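Folding Table Sessions: Your Questions

Prerora Clothes Swap, Tatness
Last updated 1 Jul 2023

What happens at a folding session?

We sort and fold everything that has come in for the next swap, and we love it! Bags get emptied out, the clothes go into heaps, and the heaps slowly turn into lovely square stacks. Our May swap had 1305 pieces on the shelves, and every one of them was folded by hand first.

Do I need to be good at folding?

Not at all. If you can fold a towel you can fold a T-shirt, and we'll happily show you the rest (hoodies are the fun ones, once you've got the hang of the sleeves).

How do you fold a T-shirt?

Lay it face down, smooth it out from the middle and bring each side in, sleeves and all. Then fold up from the hem twice. We like the print to end up on the front, so people can spot a favourite band without pulling the whole stack apart.

What about trousers and shorts?

One leg over the other, pockets flat, then in half, and in half again for long ones. Do run your hand along the seams before the last fold. It makes such a difference to how the stack sits!

Why do you keep dark clothes together?

Mostly fluff. A navy jumper that has spent an afternoon under a white towel is a sorry sight. It's also easier to tell black from navy when they're side by side, and we still get it wrong on gloomy evenings.

What sort of table is best?

Anything smooth and wide enough to lay a jumper flat with the arms out. We're very fond of wood with a good bold grain, as dark cloth shows up beautifully on it and you can see at once if an edge has gone crooked.

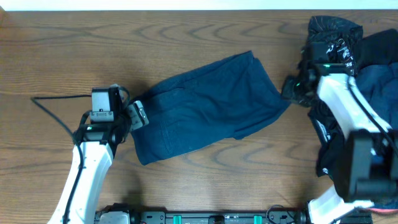 Keep the heap on one side and fold in the clear space next to it. If you're left-handed, swap the whole thing round and see how much quicker it goes.

How big should a stack be?

We stop at 13 for T-shirts. Jumpers get wobbly well before that, so use your judgement.

Can I bring my own clothes to swap?

Yes please! Clean and dry, up to 50 pieces per household. Empty the pockets first.

Where are you?

Upstairs at Plornum Hall, 70 Bråten Lane. The side door is open during sessions, and there's a rail on the stairs for coats.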